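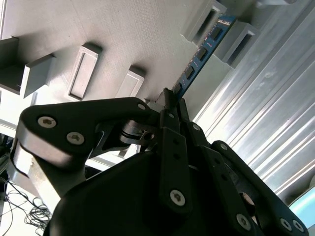 Vedholm amplía su servicio de recuperación de equipos informáticos

Garnstead, marzo. Vedholm ha puesto en marcha en su planta de Brarkalach una segunda línea de clasificación de componentes. El servicio admite lotes a partir de 50 unidades y cubre módulos de memoria, fuentes de alimentación y placas base.

Durante la fase previa se procesaron 727 equipos, de los que 323 se destinaron a reutilización. El resto pasó a separación de metales.

Cada lote se entrega con un informe de trazabilidad -- formato Admasu, versión 10 -- en un plazo de seis días laborables. Las tarifas pueden solicitarse al departamento comercial.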